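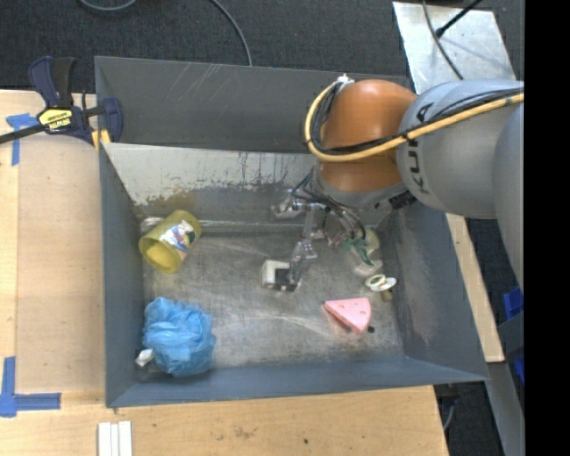
Mixed-goods bins: cleaning and sorting notes
13 February 2019
Araceli Quintero, Stundport returns floor

The gray open-topped bins on the mixed-goods line have been in service long enough that their condition affects the work done in them. These notes cover cleaning, surface wear and the order in which small household items should be taken out. They replace the sheet posted in July.

Floor surface. The floors have scuffed to a dull, dusty finish. Scuffing by itself is acceptable and a bin should not be pulled for it. Dark smudges should be wiped at the end of each shift with a damp cloth and the standard neutral cleaner, then dried. Do not use abrasive pads. Last year's trial with the coarse pads took off the smudges but left fine scratches that held dust, and the floors looked worse within a week than the ones we had left alone.

Walls. The walls slope, so light items tend to end up along the bottom edge. Check that edge first when clearing a bin. Thin scratches in the blue-gray paint can be ignored unless a fingernail catches in them. If it does, mark the spot with tape and report it, as a raised paint edge will snag netting and loose thread.

Drip stains and rust. Brown drips and rust-colored streaks on the lighter inner panel need more attention than the floor does. Wipe the panel with a white cloth. If color comes off, clean the panel, let it dry fully and repeat the test. If color still comes off, the bin goes to Stavinus for treatment and should not hold soft goods until it is returned. A stain that leaves nothing on the cloth can stay where it is.

Soft goods. Mesh bath puffs are the item most often damaged in handling. Pick them up by the gathered center or by the cord. Pulling on a single ruffle opens the netting, and a puff that has been opened that way cannot be graded as new. Check underneath for a cord loop or tag before lifting. Blue and white puffs show rust marks clearly, so inspect the underside under the bench lamp.

Foam pieces. Foam toys, including the pink cheese wedges, should be taken out before anything rigid is moved. Foam takes a dent from a hard corner and may need a day to recover. Grade it after that day. The small round holes in the wedges are part of the molding and are not a defect. Crumbs or grit inside the holes should be removed with a soft dry brush.

Cylindrical containers. A container lying on its side will roll if the bin is tipped, so remove it by hand. Look inside before grading. Printed artwork is checked for rubbing along its full circumference; turn the container once under the lamp. Missing lids are recorded as missing, with no substitute fitted from the spares drawer.

Small and translucent items. Small white blocks are easy to find against the gray floor. Translucent pieces are harder, the green ones in particular when a shadow falls across them. Take a second look at the floor from the opposite side before calling a bin clear. Specks and loose debris are swept out last, never blown out with compressed air.

Records. Bin faults are logged under code 800 and item damage that happened in a bin under code 801. The two have been swapped several times since the new forms came in. If both apply, fill in both lines. Completed forms go in the tray by the Primard shelving, and questions about grading can be left there as well.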